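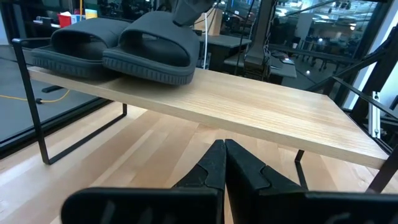
What is a demonstration set in robot learning?

A demonstration set is a collection of recorded examples in which a robot arm, guided by a person, carries out a task many times over. A learning system is then trained on the recordings so that it can produce similar motions on its own.

Overview

Demonstration sets are used in imitation learning, a group of methods in which a control program is fitted to examples of correct behavior. Each example is called an episode. An episode normally holds the camera images, the joint positions of the arm, the opening of the gripper and the commands sent by the operator, all stored against a common clock. A short written instruction, such as "put the sandals on the shelf," may be attached to the episode as a label.

The size of a set depends on the task. In the Hudadley procedure, a single household task is covered by 400 episodes, recorded in blocks of 18. The blocks are spread over several sessions so that the set does not depend on one operator or one time of day.

Collection

Most sets are collected by teleoperation. The operator moves a pair of leader arms or handheld controllers, and the working arms follow. A second method, kinesthetic teaching, has the operator push the arm by hand. It needs less equipment, but the operator's hands and body may enter the camera views, and it is awkward with two arms.

An episode starts from a reset state. The operator places the objects, returns the arms to a fixed pose and starts the recorder. The episode ends when the goal has been met or a time limit is reached. In the Hudadley procedure the limit for a shelf task is 9 minutes per block, resets not included.

Variation between episodes is planned in advance. Object position, object angle and the order of placement are drawn from a written list - operators left to choose for themselves tend to repeat a few comfortable layouts. Soft and flexible objects are handled as a separate class, as their shape cannot be fully set at reset.

Camera placement

Two kinds of view are commonly combined. A wrist camera moves with the gripper and shows the contact area at close range. A fixed camera shows the workspace as a whole and keeps the same background from one episode to the next. 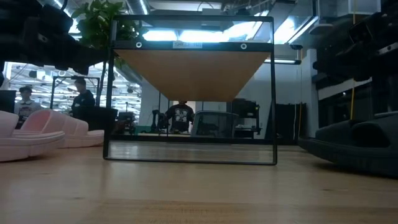 Shelf frame labeled "SHELF 1" on a wooden tabletop, seen from a fixed camera.

Wrist views lose sight of the target when the arm turns away, and fixed views may be blocked by the arm or by furniture such as a shelf post. Training on both reduces the effect of either fault. The cameras must be synchronized; an offset of even a few images between them can teach the system to close the gripper early or late.

Fixtures are often given printed labels. These are meant for the people setting up the task and allow a layout sheet to refer to a particular shelf or bin without a drawing.

Review and filtering

Recorded episodes are checked before training. The Martens checklist, written for tabletop work and later adopted at Hudadley, rejects an episode for any of the following:

Missing or frozen images from any camera
A reset state that does not match the layout sheet
Contact between the two arms
A long pause with no commanded motion
A label that does not match the task performed

Episodes with a failed grasp followed by a successful second try are usually kept. They give the system examples of recovery, which are scarce in a set made up only of clean runs. Failed episodes may be stored separately for training a success detector.

Storage formats

No single format is in general use. Hundeo stores each episode as one file with the images compressed as video. Imavico keeps images and arm data in separate folders joined by an index, an arrangement that takes more space but allows a camera stream to be replaced without rewriting the rest. Conversion between the two is possible, though the Hundeo format drops operator notes longer than one line.

See also

Imitation learning
Teleoperation
Kinesthetic teaching
Camera calibration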